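Search this blog Type and hit enter

Laundry month with the robotics club

If you had told me last fall that the best part of my week would be folding other people's pants, I would have laughed at you. But our club at Lustcombe picked clothes for the spring project and I am completely hooked!

Some background for those of you who only come here for the bike posts. The club is called Usingate (long story, older than any of us) and we're building up a set of demonstrations of plain household jobs. You do the job with a hand-held gripper in each hand, the grippers record what you did, and later the team tries to get an arm to do something similar. Last semester was dishes. I broke a bowl. Clothes don't break, so I was already happier.

Clothes have their own way of being awful, though. A cup is the same cup every time you reach for it. A pair of jeans is a new shape every time you drop it, and with two fingers per hand you can't pat around for the corner like you normally would. My first fold took so long that Marisol Tapia went and got a sandwich and came back (she offered me half, I had no free hands).

What finally helped was going for the top edge first. Pinch the waistband, lift a little, let the legs hang where they want, and only then decide where the other hand goes. 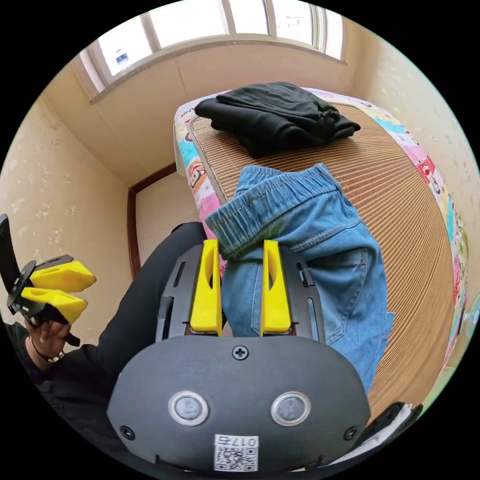 I also had to learn to slow down between moves. I'm a fidgety person and my early takes are full of little twitches that mean nothing, and Marisol, who does the clean-up on our recordings, has to cut every one of them. She now says "park it" whenever I start hovering. I've caught myself saying it at home to the dog.

We're at 581 takes as of Friday, and the goal is 2000 before the showcase, so yes, there is a lot of denim in my future. Of those, 136 are mine! The Aquino team is doing towels and keeps telling us towels are harder. They are rectangles. I rest my case.

Next up is shirts, which scares me a bit. Buttons we're leaving alone for now, but sleeves are fair game, and we've been arguing over whether to fold them in first or last. I'm a sleeves-first person. If you have strong feelings about it, please leave a comment, I will read them out at the next meeting.

Oh, and the bike post is coming. I did the Pruneck loop with new tires, all 12 miles of it, and have opinions about the gravel section.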